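ok so it's Fri 25 September and I have officially survived my first month of biking to work. thread, because my coworkers are tired of hearing it

the route is 31 minutes if I catch the light by the Barala bakery and a lot longer if I stop at the Barala bakery. I stop most days

things I wasn't ready for: how many hills I'd been driving over without noticing! the one on Trarness Road has its own personality and it hates me

bought a used Didus commuter for 122 bucks. squeaky, heavy, ugly green, I love it so much. the guy threw in a bell (the bell is louder than my car horn)

also more than 2 people have now waved at me on the river path like we're in a club?? I wave back every time. I think I'm in the club

rain is fine. wind is not fine. wind can go home
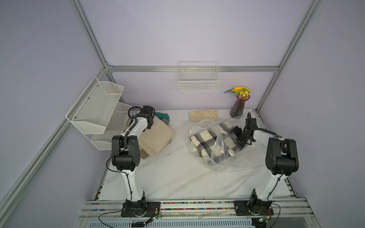

Trarness Bike-to-Work Club

gloves though. get gloves before the mornings turn. I rode in last March with bare hands exactly once and couldn't type until lunch

next up is fenders, then maybe a real rear rack so I can quit wearing a backpack and showing up with a sweaty back. if you've got a rack you like, tell me which one, I'm reading all the replies tonight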